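By Aled Price
February 27, 2025
4 Mins Read

Every few weeks another profile of Ritu Pal goes up, and I read them all, more fool me. She's a fine actress. I sat through both series of Clistley and would happily sit through a third. What I can't swallow is the way she gets written about.

Take her age. One site has her at 31, another at 34, and a third gives both in the same paragraph. Her "net worth" is quoted to the pound, with no source I could find.

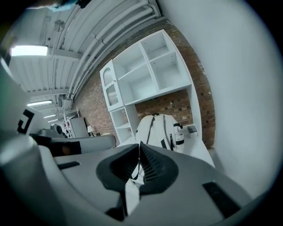 Then there's the praise. She is humble, she is down to earth, she loves her fans. Who told them? Most of these writers haven't met her, and the few quotes they use come from one interview she gave last May to promote Arellano. I've now seen the line about her grandmother's cooking on 14 sites, usually with the same spelling mistake.

Her co-star Leobardo Alvarado gets worse treatment. His page is 500 words long and manages to leave out his stage work, which was the best thing he did.

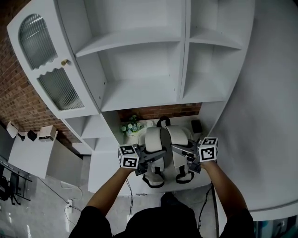 I'm told readers want this stuff, and perhaps they do. I'd guess they would also like to know how she learned to do that Skeladthorpe accent, or why she walked away from a part after four episodes. Somebody could ring her agent and ask.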